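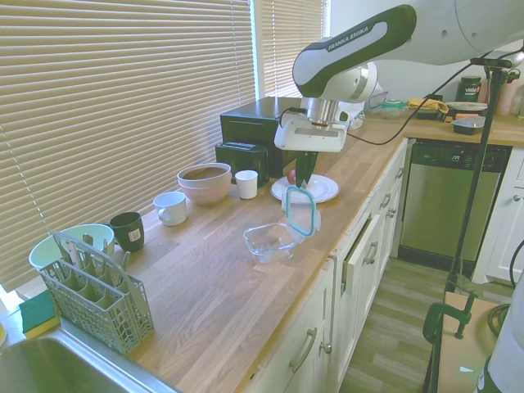
Dundelero Kitchen Automation Group, Costville workshop
Tips for the shared kitchen

Dropped lids and pulled cables: what we changed after June

In June the arm dropped a glass food container while the lid was still between the fingers. The container fell on the floor beside the dishwasher and broke into many small pieces. No person was hurt, but we stopped work for the rest of the afternoon and we found glass under the cabinets until the next morning. These tips come from that day and from the smaller faults that followed. Ludger Tiedemann wrote the first list and I have added to it.

Know what a lid is doing

A clear lid is hard to see for the camera and also for you. Our arm closed the fingers on the rim, lifted, and the container came up together with the lid by one corner. The program believed it was holding only the lid. It moved to the side at full speed and the container let go.

Before you start, open the lid by hand one time and feel how strongly it sits. Lids that come from the dishwasher can be very tight. If it needs two hands from you, it is not a good lid for the arm.

After the grip, let the arm lift very little and wait 2 seconds. If the container rises too, press pause and lower it again. Do not reach under it with your hand to catch it. I did this once and Ludger was right to shout.

Weigh before you trust

Write the weight of the empty container and of the lid on a card. Our lid is 173 grams. When the arm reports much more than this after the lift, it is carrying something else also. We now have a stop in the program for this case. It worked well with the Andell container set and less well with the old ones from Lâm, whose lids are so light that the reading jumps.

Give the cable its own way

The second fault was the cable. It had hung down in a loop in front of the counter, and when the wrist turned, the loop took a mug with it. The mug survived. Move the wrist slowly to both ends of its turn before the real work and watch only the cable, not the fingers. Put mugs and bowls toward the back by the window. A cable that is pulled tight is also wrong, it can come out of the gripper in the middle of a lift, and then the fingers do what they want.

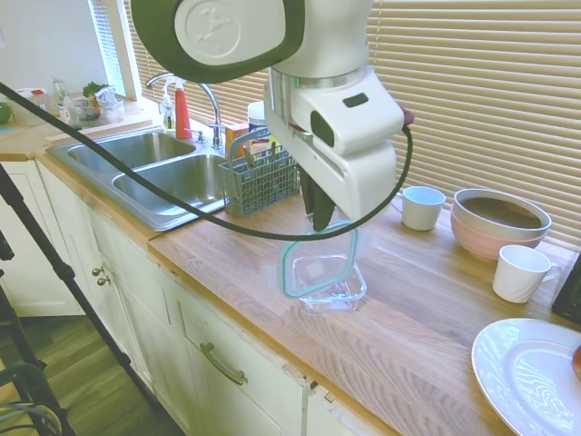
When something breaks

1. Press the stop button first. Then look.
2. Keep the arm where it is. If it still holds glass, one person supports the glass with a thick glove and the other person opens the fingers from the screen.
3. Pick up the large pieces with gloves, sweep, and then wipe with wet paper. Never use the dish sponge for this. Throw away any food that stood open on the counter.
4. Check the rubber on the fingers for small splinters. We missed one and it scratched the next lid.
5. Write the time and the last command in the book by the door. "Arm was strange" does not help the next person.

Small things

Close the drawers fully before the arm moves, also when you need a spoon in a minute.

The speed limit for glass is now one quarter of the normal speed. Please do not change it back when you are in a hurry.

We keep 4 spare containers in the storage room. If you take the last one, tell Ludger.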